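Robots to take over night sorting at Swanson garment plant

March 15, 2019

SWANSON - Workers at the Gisix uniform rental plant will hand over part of the night sort to robots this spring, the company told staff at two shift meetings this week.

The plant washes, repairs and sends out 2,000 garments a day to factories, kitchens and garages in the area. Each piece has to be matched to a wearer, put with the rest of that person's order and sent to the right locker at the customer's site. Most of that has been done by hand on the night shift.

Four robot arms from Prurnar, an equipment supplier, were delivered in November and have been running on a test line behind the press room. Under the new plan they will pick folded garments off a belt, read the tag and drop each one in a bin for its route.

Plant manager Tegan Sheehan said no one will be laid off. The night sort now has 20 people on it. Half will stay with the robots, clearing jams and checking what the arms set aside. The others have been offered day jobs in repairs, on the loading dock or on the delivery routes, at the same hourly rate.

"The rate is the same but the night premium goes away if you move to days," Sheehan said. "We told people that up front. Some of them want days anyway. Some of them have built their week around nights and it's a real loss for them."

The company will pay the premium for 40 more days to anyone who moves. The union local had asked for longer and talks on that point are still open.

Rhys Rakena has sorted at the plant for most of his working life and will be one of those who stay on nights. He has been on the test line since it started and said the work is easier on the shoulders and harder to stay awake for.

"Before, you had a cart and you emptied it," Rakena said. "Now you watch. The arm does fine with shirts. Coveralls with the legs twisted, it gives up and puts a light on, and you go over and fix it. Then you go back and watch."

He said the crew also talks less, with the stations now set farther apart. Sheehan said the layout may change once the safety fencing is finished.

The second part of the plan deals with lockers. Gisix delivers into banks of small keyed lockers, and a route driver opens each door, hangs or stacks the clean order and takes out the soiled one. The company wants to know if a machine could do part of that job. For now it is recording people working with hand-held grippers, under a project called Jidedow.
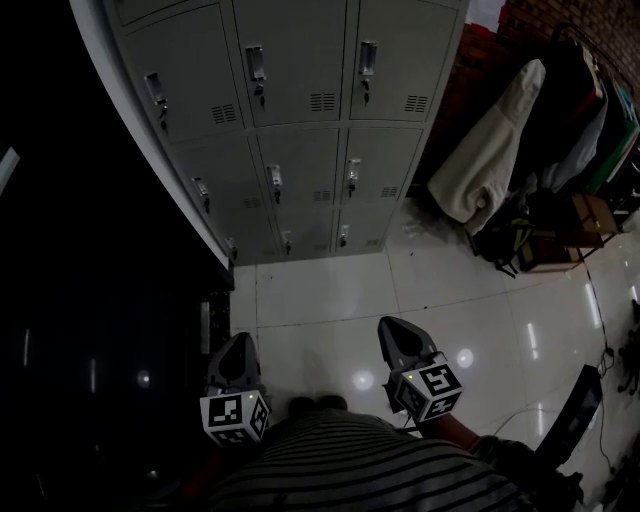

Locker work is a long way behind the sort line, and Sheehan does not expect it to affect any route jobs soon. Doors are the main trouble. A driver finds a key by feel and has the door open in a second or two, while a gripper has to come at it from the right side and at the right height. On a gray cabinet like this one, with three rows of doors, a small recessed pull on each and a key dangling beneath it, the bottom row sits close to the floor and the person with the grippers has to look almost straight down to see it. Drivers say those are the doors they like least, too.

Route drivers can sign up for recording sessions in place of a regular half shift. The sessions are paid at the normal rate and are not counted in performance reviews, according to the notice posted by the time clock.

The first two robot stations are due to go live on the night sort after the fencing passes inspection. The other two will follow once the first crew has finished training. Staff who want to change shifts should turn in their forms to the plant office.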